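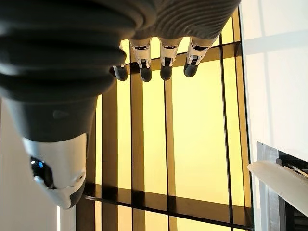
**What is the Canum face balm made of?**

The balm has shea butter, squalane, beeswax and a small amount of oat oil. There is no perfume in it. The full list is printed on the bottom of each jar, and we also send it by e-mail if you ask.

**Who makes the products?**

Meven was started by Annapurna Rao, who sold her first creams at a market in Blackburn. The formulas are now made together with Chandrasekhar Venkataraman, our chemist. Both of them read the customer mail, so your message can be answered by one or the other.

**How much balm should I use?**

Take an amount like a small pea and warm it between the fingers. Press it on the face when the skin is still a little damp. If your skin is oily, use it only in the evening.

**Can I wear it under makeup?**

Yes, but please wait 5 minutes before the foundation. With powder foundation it is better to use the Nedon day lotion, because the balm can make the powder stick in patches.

**I have sensitive skin. Is it safe for me?**

We can't promise this for every person. Try a little on the inside of the arm and wait one day. If the skin becomes red or itchy, do not use it on the face. Customers with a nut allergy should write to us before they order.

**My balm has small grains in it. Is it spoiled?**

No. Shea butter makes grains when it gets warm and then cools slowly. They melt on the skin.

**How long can I keep an open jar?**

Six months, with the lid closed well. Do not keep it on a sunny window.

**Why is the rose cleanser sold out?**

We make it in batches of 500 bottles, and the last batch went faster than we planned. The next one will be ready in March. You can leave your e-mail on the product page.

**Can I return a product that I opened?**

You can return one opened product per order. Write to us first with your order number and we will send you the label. The money comes back to your card in 5 working days after the parcel arrives to us.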